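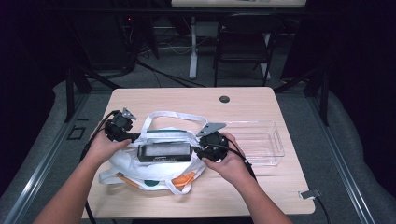
Figure 4. Bimanual demonstration with the hand-held grippers, seen from the head camera. A grey box is held just above a white tote bag.

4.2 Collecting two-handed demonstrations

Most of the skills we want the Munley arms to learn need both hands at once, and the tote bag task is our favourite of the lot. A bag is an awkward thing. It has no fixed shape, its opening is never quite where it was last time, and the handles flop over whatever you are trying to reach. People deal with all of this without a second thought, and we wanted a way to record how they do it that did not involve steering a pair of arms from across the room.

The demonstrator therefore holds one gripper in each hand and works directly at the table (Figure 4). The fingers match those fitted to the robot, so a grasp that works in the hand has a fair chance of working on the arm. Each gripper is cabled to the recording computer, which stores finger opening and pose at 20 Hz alongside the head camera stream. We did consider a wireless version, and Tshepo Buthelezi built one early on, but the dropped samples were a constant nuisance and we went back to cables after a week. The cables pull slightly on the wrist. Demonstrators told us they stopped noticing this part way through their first session.

We recorded 2000 demonstrations in May with eight people, none of whom had used the grippers before. Each was given 40 practice attempts, which were thrown away. We gave very little instruction beyond that: start with both grippers open, finish with both clear of the bag, and otherwise do the job however feels natural. The bag was dropped on the table afresh before every attempt, and we made no effort to drop it neatly.

The variety this produced was a delight to look through. Some people pinched one edge of the opening and lifted it like a tent, then slid the box in with the other hand. Others kept both grippers on the box and nudged the cloth aside with its corner. One demonstrator turned the bag on its side every time and pushed the box along the table into it, a strategy we had never thought of and which later proved the easiest for the policy to copy. We kept all of these in the training set. Ffion Meredith had argued for sorting them by strategy first, and we return to her version in Section 5.3, where the comparison is closer than we had expected.

Two practical matters are worth passing on. The first is that tracking suffers when one gripper passes behind the other as seen from the head. We filled gaps shorter than eight samples by interpolation and discarded any attempt with a longer one. The second is the difference in reach between a person and the robot. A person leans in over the table to get at the far side of the bag, and the arms cannot. We replayed every recording in the Jedus simulator and dropped those that asked for a joint position the robot does not have.

Training follows the recipe of Section 3 with no changes other than a longer action horizon. We had braced ourselves for a good deal of tuning here — the cloth is hidden by the grippers for much of each attempt — and were very pleased to find that the first model we trained could already find the opening and bring the box to it. Its main weakness was letting go too soon, with one end of the box still resting on the hem. Adding the finger opening from the previous second as an input helped with this. The policy now tends to give the box a small push before it releases, a habit we can trace back to several of the demonstrators.

We ran the trained policy on the real arms for 20 trials with each of two bags, the one used for collection and a stiffer one bought later. The results are given by bag and by starting layout in Table 3.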